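A Day at the Tirkar Workshop in Prulport

Posted December 26, 2022

I have been promising to write up our August trip to Prulport for so long that two members of the club have stopped asking, which I take as a kindness. The house is quiet this week, there is a good deal of leftover pie, and my notebook has finally turned up in the pocket of my raincoat (where I had looked twice), so I have run out of excuses.

For anyone who wasn't on the bus: there were 21 of us, a few more than last year's trip to the Brirkov bottling plant, and we left early enough that the coffee place by the station wasn't open yet. I'd like to thank whoever brought the thermos. The drive is a pretty one once you get past the interchange, with the river on the left almost the whole way, and we pulled in with time to stretch our legs before somebody came out to meet us.

Tirkar is a small company that works on teaching robot arms to do household chores. It has the back half of an old furniture warehouse on the east side of town, and from the parking lot you would never guess. I had pictured something gleaming, with glass walls and people in white coats. What we got was a carpeted building with a kitchen that smelled of toast, a lot of bicycles in the hallway, and some of the friendliest hosts we have had on any of these outings. They split us into two groups. Mine went to the recording room first, and the other one started with the arms and swapped with us after lunch.

I should explain how the recording room works, as several people have told me since that they never quite caught it over the noise of the fans. Nobody writes out instructions for the arm, step by step, the way I had always imagined. A person picks up a pair of grippers, one in each hand, and simply does the job with them: lifts the soap, moves the dish, puts the soap where it belongs. The grippers keep a record of where they went and what they saw along the way. When there are enough of these recordings, the company uses them to train the arm. You have to do the job over and over, and you have to do it through a pair of fat black fingers, so I have new respect for anyone who does it for a living.

The chore that week was soap. I was delighted by this, I'm not sure why. After all that driving, and all those curtains and monitors, it was so nice to see a thing you'd find next to any bathroom sink.

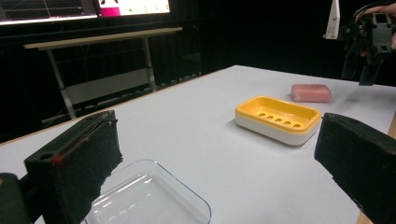
The soap and its dish on the white table, with the other gripper raised at the right.

Our guide let a few of us have a turn, and I was dreadful. The grippers are awkward until you stop thinking about your own fingers, and I never got that far. I squeezed too soon, then too late, and then I turned my whole body instead of my wrist and had to be steered back toward the table like a shopping cart. The retired dentist in our group had it on her second try, naturally, and was very gracious about it.

Now to the part that I really wanted to write about, which was the accident. I'm calling it that, though nobody was hurt, and our hosts used the word "incident" (there is a form for it with that word across the top, and they showed us the form). It happened a few weeks before our visit. They could easily have left it out and given us the cheerful version of the tour, and I thought it was a fine thing that they sat us down and went through all of it, including the parts that didn't flatter them.

As they told it, the arm had been trained on the soap job and was doing pretty well. They had 569 recordings by then. One afternoon they set it going at slow speed, with a technician standing nearby to reset the objects between runs. It reached for the soap, closed its fingers, started to lift, and then, with no warning at all, swung sideways across the table. It knocked a dish onto the floor, where it broke, and kept going until its elbow met the side rail. The technician had one hand on the table at the time. She had just leaned in to straighten something, and the arm went past her forearm with so little room that she felt her sleeve move.

There was a stop button, of course. It was mounted on the wall near the door, where the safety inspector had liked it, and on any ordinary day you could get to it in a couple of steps. On that afternoon there was a rolling cart parked in front of it. So what stopped the arm was the rail, and then a second person, who had to shove the cart out of the way to get her hand on the button. I noticed that everybody in our group looked around for the button in the room we were sitting in. It was clipped to the edge of the table, within reach of the chair, and there is now another on a cord that whoever is resetting the objects wears around her neck.

The button was one half of the story. The other half was why the arm had swung in the first place, and this took them longer to find. They started with the arm itself, quite sensibly. They had the cover off one joint and sent a part back to the supplier in Mkhize, who tested it and returned it with a polite note saying that it was in perfect health. They checked the bolts. They ran the arm with nothing on the table for a whole day and it behaved like a lamb. Somebody blamed the floor, and for an afternoon they all went around with a spirit level.

What they hadn't looked at was the recordings, and there the trouble was. Each gripper has a cable, and the plug at the gripper end of one of them had worn a little loose. If the person holding it turned a wrist in a certain way, the connection dropped for a moment and then came back. While it was out, nothing was written down. When it came back, the gripper was somewhere else, and on paper it looked as if the hand had leaped from one side of the table to the other in no time at all. The recording software had quietly stitched the two ends together. In 32 of the recordings there was a leap of that sort, nearly all of them just after the soap was picked up, as that is the moment when most people turn the wrist.

So the arm, poor thing, had been doing what it was shown. It had seen a good many people pick up the soap and then fly sideways, and one afternoon it gave that a try.

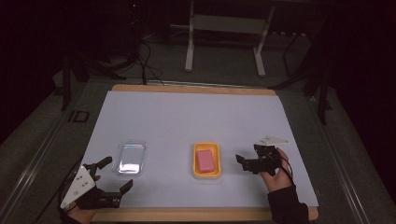
I asked what they had changed, and the answer was longer than I expected, so I'll put down what I managed to write in the notebook. The worn cable was thrown away the same day, and all the others were swapped for a kind with a plug that latches. The slack is now fastened so that a twist of the wrist pulls on the fastening and leaves the plug alone. The software no longer stitches anything. If the connection drops even briefly, it beeps (an awful beep, we were treated to it) and that recording goes into a separate folder for a person to look at. And the arm has been given a limit on how fast it may move sideways, which it can't exceed whatever it thinks it has learned. One of the men in our group, who spent his career around elevators, wanted to know why that limit hadn't been there from the start. Our guide said it was a fair question and that she had asked it herself, rather loudly, at the time.

They also have a rule now that no one leans over the table while the arm has power. It takes longer. They used to reset the objects with the arm paused, and now they switch it off, wait for the lamp to go out, set everything straight, step back behind a strip of tape and switch it on again. She told us it adds 40 seconds to each run, and that for the first week everybody grumbled, and that the technician with the sleeve did not grumble.

Lunch was sandwiches in the kitchen, and very good ones. I had the egg. There was a lively conversation at my end of the table about whether any of us would let one of these arms loose in our own bathrooms, and opinion was divided. I came down on the side of yes, if it would also do the tub. The elevator man said he'd want to see the wiring first.

In the afternoon we changed places with the other group and saw the arm running. It was fenced off with clear panels, and we stood well back. I'll admit I found it slow. It reached out, thought about it, took hold of the soap, and carried it over to its dish as if it were made of eggshell, and then it did the same thing again. But after the morning's talk I was glad of the slowness, and when the arm got to the point just after the lift, I noticed the whole row of us lean back a little, all together. It went exactly where it was supposed to go. Somebody clapped, and our guide laughed and said that it didn't usually get applause.

A few practical notes for anyone thinking of arranging a visit for another group. Tirkar takes visitors in the summer only, and you need to write well ahead. Wear something with close-fitting sleeves if you want a turn with the grippers, and leave bracelets at home. The recording room is kept fairly dim and there are cables on the floor in places, so those of us with bifocals took it slowly. There is a ramp at the side entrance, though you have to ask for it to be unlocked. Parking is free behind the building, and our bus fit with room to spare.

We stopped at Brirkov on the way home for ice cream, at the place with the striped awning, and got back just as it was getting dark. If you left a green umbrella on the bus, I have it, and I'll bring it to the next meeting.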